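# How a robot practises on a table that isn't there

When you were very small, you had to learn how to pick things up. You dropped your spoon, you knocked over your cup, and sooner or later your hand simply knew what to do. Robots have to practise too, and they need a great deal more practice than you did, which is a bit of a problem if you only have one robot and a kitchen full of breakable cups!

The people at the Prilel workshop in Plornville have been trying out a way round this. They let their robot, Petek, do most of its learning inside a computer. It is rather like a video game, except that the player is a computer program and the game is mostly about tidying up (I know, I know, it doesn't sound like the most thrilling game in the world, but Petek never complains).

The made-up place inside the computer is called a *simulation*. It has a table and a shelf, and it has rules about how things behave. If you let go of a pretend cup it falls, and if you push a pretend bottle it may well roll. The computer works all of this out with sums, thousands and thousands of them, and then draws the result so that we can have a look too.
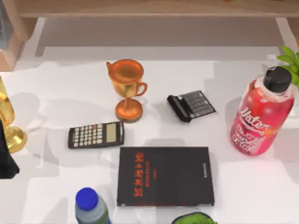
*A pretend table, drawn by a computer. Can you find the two trophies and the two calculators?*

Finding the calculators is easy for you, even though one of them is lying flat and the other is tipped up at an angle. You have seen plenty of things from plenty of sides, so you don't need to stop and think. A robot that has only ever met flat calculators might look at a tilted one and have no idea what it is. The same goes for the big pink bottle lying on its side. If all your bottles have been standing up like the one with the blue cap, a bottle lying down can be very puzzling indeed.

So the team at Prilel had a question. Does it help a robot to practise on messy tables, with all sorts of things pointing all sorts of ways? Or is it better to start with neat ones and keep everything simple?

To find out, they ran a test. They made two copies of Petek's "brain", which is really a computer program. One copy practised only on neat tables and the other only on messy ones. Each copy had exactly 1,873 tries at picking things up, because it wouldn't be fair if one had more goes than the other. Scientists are very fussy about this sort of thing, and quite right too.

Then came the exam. Both copies were put into the real Petek, one after the other, and given 40 real objects to pick up from a real table. The copy that had practised on neat tables managed 14 of them. The copy that had practised on messy tables managed 31, which made everybody in the workshop very cheerful.

Does that mean messy practice is always best? Well, we can't say that yet. It was one robot and one test. Perhaps a mixture would be better still, starting with neat tables and getting messier bit by bit, the way your reading books get harder as you go along. The team is trying that next, with a new set of pretend tables they have named Clallness.

## Try it yourself

You can do a bit of robot science at home. Ask a grown-up to lay out some unbreakable things on a table, some standing up and some lying on their sides. Shut your eyes and try to pick each one up using only your finger and thumb. Then muddle everything up and have another go. Which things were harder the second time, and which way were they lying?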